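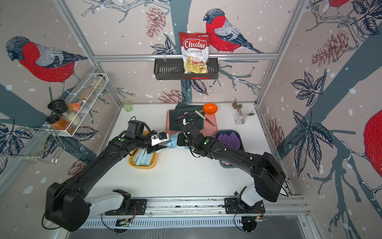
Back wall with the Cultlow bullfinch paper up, basket on its crossbar, one bag of Chuba cassava chips in residence.

Papering the booth

Posted January 2, 2025
Filed under: walls, fasteners

I said in May that I would write up the wallpaper once it had been on the walls long enough to judge. It has been through a humid summer and the start of the heating season, so these are the notes, including the basket shelf, which went up afterward and caused more trouble than the paper did.

The paper

The pattern is from Cultlow and has red-breasted bullfinches on bare branches, with dark leaves and brown pine cones, all on pale pink with white spots that read as snow. It is a large pattern for a small space. I had picked out a plain gray from the same range and Jamie Rowbotham, who has to look at these walls as often as I do, vetoed it. I had no technical argument for the gray, so we ordered the birds.

It is a non-woven paper, meaning the paste goes on the wall and the paper goes on dry. If you have only ever hung the older kind that soaks on a table, the change in procedure is worth the extra cost per roll. In a booth there is nowhere to put a pasting table anyway.

The cost you do not see on the label is the pattern repeat. With a bird that size, each drop has to be cut to bring the next branch into line, and the offcuts are too short to use anywhere except above an opening. I worked out the waste on paper first and still underestimated it. My advice is to cut the first two drops, lay them side by side on the floor, and measure what is left on the roll before cutting a third.

Preparation

The panels were bare and had been handled a lot. I sanded with 80 grit, which was too coarse in two places and left scratches I then had to fill. Wiped down, filled, sanded again by hand, wiped down again. Then one coat of Matheson sealer, thinned as the can says for the first coat, and one coat unthinned. The second coat is what lets you slide a drop into position. On the test patch with a single coat the paste grabbed almost at once and I tore the sheet getting it off.

Screw heads were set below the surface and filled. I missed one, low down, and it telegraphs through the paper as a small round bump. I know where it is and will say no more about it.

Hanging

The usual instruction is to start at a plumb line near the most visible corner. I started in the middle of the back wall instead. In a space this narrow the back wall is the only one you see straight on, and a pattern that is centered there can drift at the side walls without anyone noticing. The question was which part of the pattern to put in the middle. Centering on a bird looked like a portrait. I shifted the drop until a large bullfinch landed to the right, with a pine cone over to the left, and marked the plumb line from that.

Inside corners were cut and overlapped, not wrapped. These corners are out of square by enough that a wrapped sheet would have creased before it reached the tabletop. Trim the sheet so it turns the corner by 10 mm, paste that down, then start the next sheet on a fresh plumb line and let it lap over. The pattern loses a sliver at each corner. One branch now has a kink in it that botany would not support.

At the bottom, the paper has to meet the white tabletop cleanly. I ran each drop long, creased it in with a plastic spatula, and trimmed with a new blade for every cut. I used a full pack of blades and do not regret it. Non-woven paper drags as soon as the edge goes, and the drag shows up as a furry white line against the pink.

The crossbar and the basket

The shelf is a dark gray wire basket that hangs from a horizontal aluminum crossbar, high above the table. I wanted somewhere to put things that would otherwise end up on the tabletop, and I did not want to drill the new paper.

The basket came from Nandgate and is listed as a 500 g kitchen basket, which I took to be the load rating. It is the weight of the basket. The load rating is not stated anywhere, on the listing or on the packaging. I hung 1000 g of rice in it overnight as a proof load and measured the front lip before and after. There was no change I could read on a steel rule, so I have called it good for light goods and left it there.

The first set of hooks, from a Gorulus assortment, were a poor fit on the bar. They seated on the edge and let the basket tip forward by a few degrees, which sounds harmless until you stand something tall in it. I bent a second set to match the bar and the tilt went away. If you are doing the same, make the hooks before you choose the height. I did it in the other order and had to move the bar down and then back up again.

Height was set by reach. Jamie and I each reached up with eyes closed and marked where the hand arrived, and the bar went between the two marks. It favors Jamie slightly.

Contents

The basket was supposed to hold tape, pencils and the steel rule. What it holds at the moment is a bag of cassava chips. White and red bag, stands upright without help, keeps well. The large bullfinch to the right of it faces left, so it appears to be looking at the chips. This was not considered when I marked the plumb line, and I have had several remarks about it.

Condition so far

No lifted seams on the back wall. One seam on a side wall opened by a hair when the heating came on and was closed with seam adhesive and a roller. The pink has not faded that I can tell, although I did not keep an offcut in a drawer for comparison and should have. The paper is sold as wipeable and takes a damp cloth without complaint. I have not tried anything stronger.

Still to do: refill and patch over the low screw, if I can find an offcut with the right piece of branch on it. There is one roll end left and I have not unrolled it to look.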